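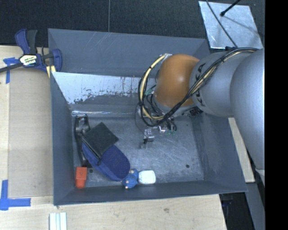 What decides which object the arm goes for next?

A score, and then an argument about the score. Our planner gives every candidate grasp a number, throws out the ones the arm can't reach without hitting a wall of the bin, and sends the best survivor to the controller. This report covers the software we wrote for that step, which we called Harniten after losing a vote.

The project ran for one term at the Cidville lab. We inherited a perception module from the previous group, along with a readme that said "see comments" and a source file with no comments. It turns the camera view into a list of likely objects, each with a rough outline. It's decent with things that lie apart. With things that overlap, such as the dark folded item resting on the blue fabric one, it tends to report a single large object of ambitious shape.

Our first planner, Rorkau, simply picked the highest-scoring grasp. It was short and easy to read, and it would try the same failed grasp until somebody pressed stop. Harniten keeps a list of recent failures and lowers the score of anything near them. We also added a wall check. The bin's sides slope, so a gripper that fits nicely at floor level may still have its upper parts in the wall, and anything standing close to the side needs a tilted approach or has to be left alone. Rorkau treated the bin as a flat rectangle and learned otherwise at low speed.

We ran 300 attempts with Harniten on mixed objects. The gripper came up with something in 79 per cent of them. "Something" is doing a fair bit of work in that sentence, as we didn't check whether it was the object the planner had asked for. Planning time was capped at 2000 milliseconds, after which the arm takes the best grasp found so far. Most of the failures were with soft objects, whose outlines change as soon as they're touched, and with thin ones that perception took for scratches in the floor. It also took scratches for thin objects, so at least it was fair.

The logging tool, Probert, was meant to be an afternoon's work and became the most useful thing we made. It saves each camera view with the full list of scored grasps, so a bad choice can be replayed at a desk. Two bugs we had blamed on the arm turned out to be ours: a swapped sign in the tilt angle, and a failure list that emptied itself every time the planner restarted.

Still to do: split overlapping objects properly, record which object was lifted, and write some comments in that source file. The next group has been told to see the readme.

Cidville lab student reports | Contact | Copyright the authors | Back to top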